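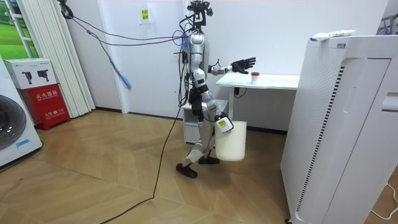

Section 4: Setting up your workstation

Read this section before you connect the Prudberg desk heater panel to power. Allow time to fit the panel, test it and set the timer. Keep the guide with your household papers, as the error codes in Section 7 are not printed on the unit.

4.1 Choosing a position

The panel mounts under the desktop and warms your legs and feet. It comes in two sizes, the Thomas (narrow) and the Fleltdale (wide). Both use the same bracket and the same controller.

1. Check that the underside of the desktop is flat and at least 19 mm thick. The supplied screws will come through anything thinner.

2. Measure the clear space between the desk legs, or between the leg and the drawer unit if you have one. The Fleltdale needs 1000 mm. If you have less than this, use the Thomas.

3. Wipe down the desktop and take off anything that could tip or spill while you are working underneath. 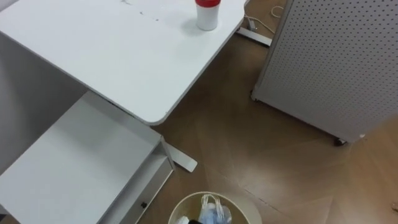

Figure 4a. Desktop with rounded corner, drawer pedestal below.

4. Mark the centre line of the panel on the underside in pencil. Stay clear of metal crossbars and cable trays.

Note: Glass desktops are not suitable. Stone desktops need the adhesive rail kit, sold separately.

4.2 Fitting the bracket

5. Hold the bracket against your pencil line with the slotted end facing the wall. Drill pilot holes no deeper than 8 mm. Wrap a bit of masking tape around the drill bit as a depth guide.

6. Drive the screws by hand. A power driver will strip the holes in particleboard.

7. Slide the panel onto the bracket until the catch clicks, then pull down gently on the front edge. It should not move. If it does, take it off and check that the bracket is not upside down -- the slots look much the same either way.

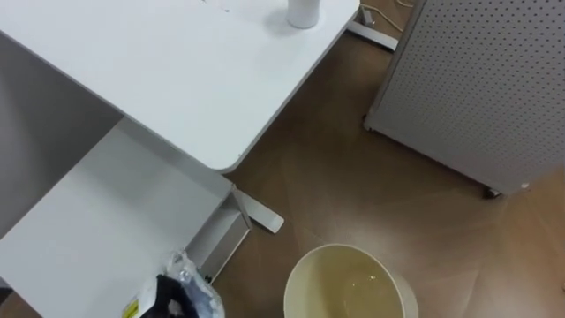
Leave a gap on both sides of the panel so warm air can get out. Drawer units on castors tend to creep back over time, so check the gap whenever you vacuum under the desk. Do not store paper, bags or aerosol cans directly under the panel.

CAUTION: Do not run the panel from a power board that also supplies a fan heater, kettle or other high-draw appliance. A 2000 W heater should have a wall outlet to itself.

4.3 Connecting the controller

8. Plug the grey lead from the panel into the socket marked P on the controller. The socket marked S is for the optional floor sensor. Leave its rubber plug in place if you are not using it.

9. Stick the controller to the front edge of the desk, on whichever side you prefer. Press for a full minute.

10. Plug the controller into the wall outlet and switch it on. The light flashes amber, then turns green.

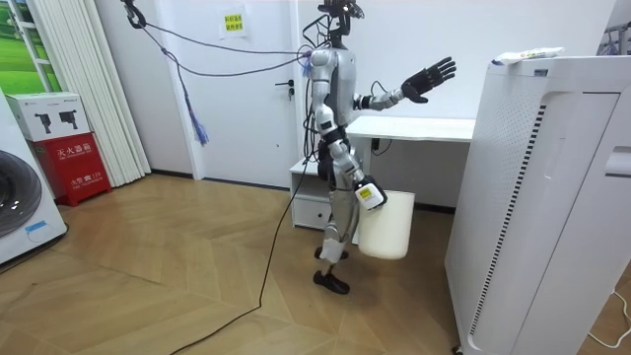
11. Set the clock. Hold the + and - buttons together until the hour flashes, change it with +, and press OK. The controller does not adjust for daylight saving.

12. Set the heat to Low for the first session. A slight smell is normal while the coating cures and should clear by the second use. If it does not, switch off at the wall and contact Drurnano Service.

Note: Controllers made before November have no OK button. Press + and - together a second time to confirm.

Guide revised 29 Jul 2024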